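4장. 첫 번째 집기 연습: 음료 캔 들어 올리기

여기까지 오신 분들은 3장의 영점 맞추기를 끝내고, 그리퍼가 명령대로 열리고 닫히는 모습까지 보셨을 거예요. 처음 손가락이 스르륵 닫힐 때 다들 "오!" 하고 소리를 내는데, 저희 동아리에서는 그 소리가 나야 비로소 신입 부원이 되었다고 칩니다. 이번 장에서는 드디어 진짜 물건을 잡아 봅니다. 첫 물건은 음료 캔이에요. 모양이 일정하고, 어디서나 구할 수 있고, 힘 조절을 잘못하면 금방 티가 나서 선생님 노릇을 톡톡히 합니다.

이 장의 초안은 아구스티나 레이바가 썼고, 지난 11월 교내 대회를 치르면서 튜더 그리피스가 안전 부분을 크게 고쳤습니다. 예전 판을 인쇄해 둔 분은 번거롭더라도 4장만은 새로 뽑아 주세요. 최대 조임값이 달라졌습니다.

4.1 준비물

- 조립과 영점 맞추기를 마친 로봇 팔과 격자형 노란 손가락 한 쌍
- 손목 카메라와 연결 케이블
- 뜯지 않은 음료 캔
- 마른 수건과 종이테이프
- 조 기록장(연필로 쓰셔도 됩니다. 저희는 연필을 더 좋아해요)

참고: 빈 캔으로 시작하고 싶은 마음은 잘 압니다. 가벼우니까 쉬울 것 같지요. 그런데 빈 캔은 조금만 세게 쥐어도 찌그러지고, 한번 찌그러진 캔은 다음 시도 때 잡히는 자리가 달라져서 기록을 비교하기가 어렵습니다. 빈 캔은 4.5절에서 따로 다루니 조금만 참아 주세요.

4.2 시작하기 전에

주의: 전원을 켠 상태에서 손가락 사이에 손을 넣지 마세요. 캔을 바로 세워 주고 싶을 때도 먼저 일시 정지를 누르고, 상태 표시가 "대기"로 바뀐 것을 확인한 다음에 손을 뻗습니다. 급할수록 천천히요.

주의: 캔이 젖어 있으면 수건으로 닦고 시작합니다. 냉장고에서 막 꺼낸 캔은 물방울이 계속 맺히니 실온에 두었다가 쓰세요.

비상 정지 버튼은 조종하는 사람이 아니라 옆 사람이 맡습니다. 조종하는 사람은 화면에 푹 빠져 있기 마련이라, 팔이 어디로 가는지 늦게 알아차리는 일이 많거든요. 맡은 사람은 그 시간만큼은 휴대전화를 주머니에 넣어 주세요.

4.3 잡기

1. 종이테이프로 바닥에 십자 표시를 붙이고, 그 위에 캔을 세웁니다. 테이프는 매번 새로 붙이지 말고 그날 연습이 끝날 때까지 그대로 둡니다.

2. 제어 프로그램 리바데네이라를 열고 메뉴에서 "수동 집기"를 고릅니다. 손목 카메라 화면이 나타날 때까지 기다립니다. 오래된 노트북에서는 시간이 좀 걸리니 창을 여러 번 누르지 마세요.

3. 손가락을 완전히 벌린 상태로 팔을 캔 쪽으로 천천히 내립니다. 속도는 10으로 맞춥니다. 익숙해지면 올려도 되지만 첫날은 꼭 10입니다.

4. 두 손가락이 캔의 아래쪽 양옆에 오도록 맞춥니다. 화면에서 캔이 왼쪽이나 오른쪽으로 치우쳤다면 손목을 조금씩 돌려 가운데로 가져옵니다.

5. 조임값을 19에서 시작해 한 칸씩 올립니다. 두 손가락이 캔에 닿으면 일단 멈추고 화면을 들여다보세요. 한쪽만 먼저 닿았다면 다시 벌리고 4번으로 돌아갑니다.
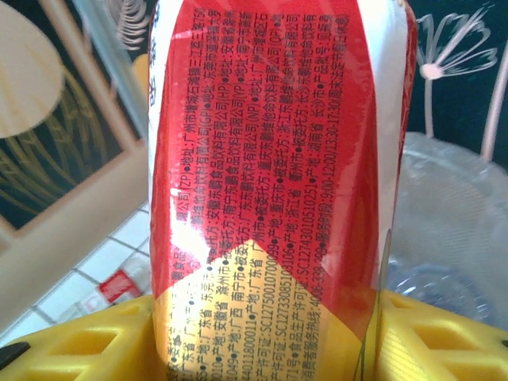

6. 두 손가락이 고르게 닿았으면 조임값을 마저 올립니다. 65를 넘기지 마세요. 예전 판에는 더 높은 값이 적혀 있었는데, 대회 날 음료를 뒤집어쓴 조가 나오고 나서 바꾸었습니다. (호라시오, 그 셔츠는 정말 미안해요!)

7. 팔을 손가락 한 마디만큼만 들어 올리고 멈춥니다. 이 상태로 마음속으로 천천히 다섯을 셉니다. 캔이 미끄러지지 않으면 원하는 높이까지 올립니다.

8. 내릴 때는 십자 표시 위로 돌아와 캔 바닥이 닿은 것을 눈으로 확인한 뒤 손가락을 벌립니다. 공중에서 벌리는 실수가 생각보다 많으니, 옆 사람이 "닿았어요" 하고 말해 주면 좋습니다.

참고: 화면 속 캔이 너무 크게 보여서 답답하다는 이야기를 자주 듣습니다. 손목 카메라는 손가락 바로 곁에 있으니 가까운 물건이 화면을 가득 채우는 것이 정상이에요. 전체 모습은 맨눈으로 보고, 화면은 닿는 순간을 살피는 데 쓰시면 됩니다. 인쇄된 글씨가 번쩍여서 군데군데 읽히지 않는 것도 조명이 캔에 비쳐서 그런 것이니 카메라를 의심하지 않으셔도 됩니다. 다만 화면 전체가 뿌옇다면 렌즈에 묻은 손자국을 부드러운 천으로 닦아 보세요.

4.4 잘 안될 때

캔이 들리다가 미끄러진다: 손가락 안쪽 면에 먼지가 앉았는지 먼저 봅니다. 깨끗한데도 미끄러지면 조임값을 두 칸 올리고 다시 해 봅니다. 그래도 65를 넘기면 안 됩니다.

캔이 들리면서 한쪽으로 기운다: 손가락 높이가 서로 다를 때 생기는 일입니다. 3장의 영점 맞추기를 다시 하세요. 귀찮으시겠지만 이 길이 제일 빠릅니다.

화면이 늦게 따라온다: 카메라 케이블을 허브에 꽂지 말고 노트북에 바로 꽂아 봅니다.

오류 245가 뜬다: 모터가 쉬고 싶다는 뜻입니다. 전원을 끄고 차 한 잔 마시고 오세요. 돌아와서도 같은 번호가 뜨면 억지로 다시 켜지 말고 야밀라 도밍게스에게 알려 주세요.

4.5 빈 캔으로 해 보기

뜯지 않은 캔을 연달아 세 번 무사히 옮겼다면 빈 캔으로 넘어가도 좋습니다. 순서는 4.3절과 같고, 6번에서 조임값을 더 올리지 말고 두 손가락이 닿은 값 그대로 들어 봅니다. 찌그러진 캔은 버리지 말고 조 이름을 적어 선반에 올려 두세요. 학기 말에 나란히 놓고 보면 손힘이 어떻게 늘었는지 한눈에 보여서 꽤 즐겁답니다.

기록장에는 조임값, 속도, 성공 여부, 그리고 조종한 사람과 정지 버튼을 맡은 사람의 이름을 적습니다. 실패한 시도도 꼭 적어 주세요. 5장에서 자동 집기를 만들 때 그 기록을 다시 펼치게 됩니다.

4장 개정: 2024년 3월 7일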